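Fliltach Matte White Table Surface, Clestar Finish
Product page and our notes
Updated 11 November 2018

We sell this surface, so take what follows with whatever salt you like. The maker's sheet calls the Clestar finish "self-renewing," "zero glare" and "practically stain free." We don't use any of those words on our own label, and we'd ask you to forget them before you order.

What you get is a flat white top with a matte coating on one side. It comes in one size, 40 inches on the long side, and it ships without legs. The Masson leg set fits it. The Itora leg set is listed as a fit too, but you will have to drill your own holes, and we don't count that as fitting. If you already own Itora legs, measure first and then write to us before you pay.

About "self-renewing." We asked what the word meant and got back a paragraph about surface tension. As far as we can tell, it means you can wipe the table. You can wipe any table. We have left the claim off the page until somebody shows us a mark that goes away without a cloth.

"Zero glare" is closer to true, though zero is a big word. Under soft light a matte white top stays easy on the eyes. Put a bare bulb straight over it and you will still see a bright patch. If you work late under one strong lamp, white may be the wrong color for you in any finish.

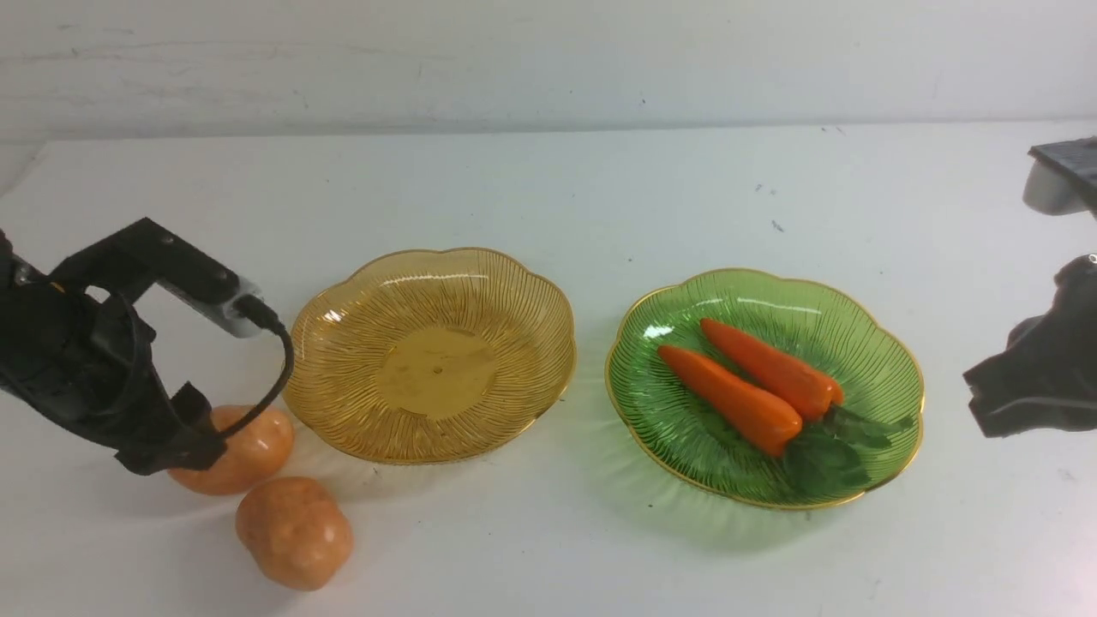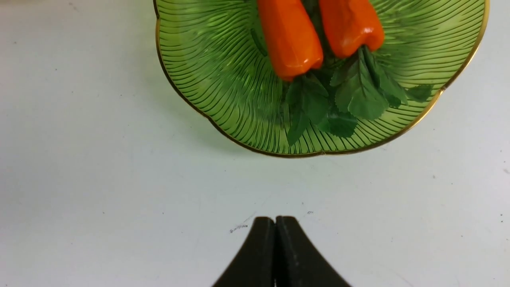
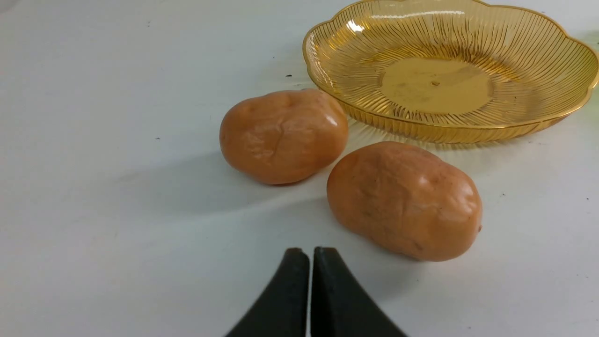 Stains are where we part ways with the brochure most. White hides nothing, and a matte coating tends to hold on to a smudge longer than a glossy one. Small specks and light grey smears, like the ones on the tabletop in the first picture, are what anyone should expect from a white top that gets used. If that would bother you, buy a speckled gray one and save yourself the trouble. Plain dish soap and a damp cloth are what we suggest. Skip the Clestar Care Spray. It costs $11 a bottle, and we tried it next to soap on two matching offcuts and couldn't tell which was which.

The scratch rating on the maker's sheet is given with no test method, so we don't repeat it. Keys and unglazed pottery will mark the coating. So will dragging a heavy pot. Felt pads help.

Price: $134, top only
Warranty: 2 years, against peeling and warping
Not covered: scratches, stains, heat rings, drilling
Weight: see the carton label, the printed sheet is wrong
Legs: sold separately

The warranty wording changed in April. Earlier cartons may still have the old leaflet inside, the one that says "lifetime" and never says whose. We honor the terms listed on this page.

Returns are accepted on unused tops in the original carton. Once you have drilled it, it's yours.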